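Lurnell Fabric Screen, light grey
Made by Takell

Price: $289 each
Set of 2: please ask us for a quote
Availability: in stock, colour light grey only. Other colours are expected again in July.

The Lurnell is a fabric screen for offices, reading rooms and studios where people would like a bit of quiet between the desks. You can stand it at the end of a workbench or put two together to make a corner. It is delivered assembled, only the feet must be screwed on, and the tool for this is in the bag.

Details
Width: 1,665 mm
Cover: Trikotton weave, removable
Feet: steel, powder coated
Weight: about 60 kg for the set of 2, with packaging

Care
Vacuum with the soft brush. For spots use a damp cloth and cold water, and let the cover dry on the screen so that it keeps its shape. Please do not iron it. Covers with the Türkmen pattern from the older catalogue have the same size and still fit.

Ordering
Write to Beverley Hartley in our sales office and tell her your postal code and if there is a lift in the building. Fabric samples are free of charge, up to four per customer.

Price list valid from 2021-01-15.

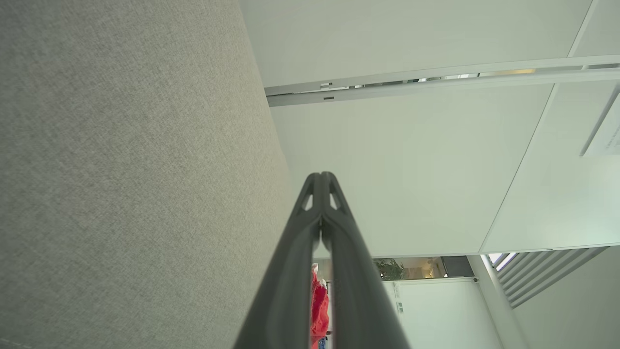
Choosing the colour is for most customers the longest part of the order. We recommend to look at the sample in the room where you will use it, at the hour when you work there. Light grey woven fabric with a fine, slightly speckled surface goes well together with pale white ceiling panels, and it is an easy neighbour for metal rails too. If your walls are a warm cream, ask for the sample first.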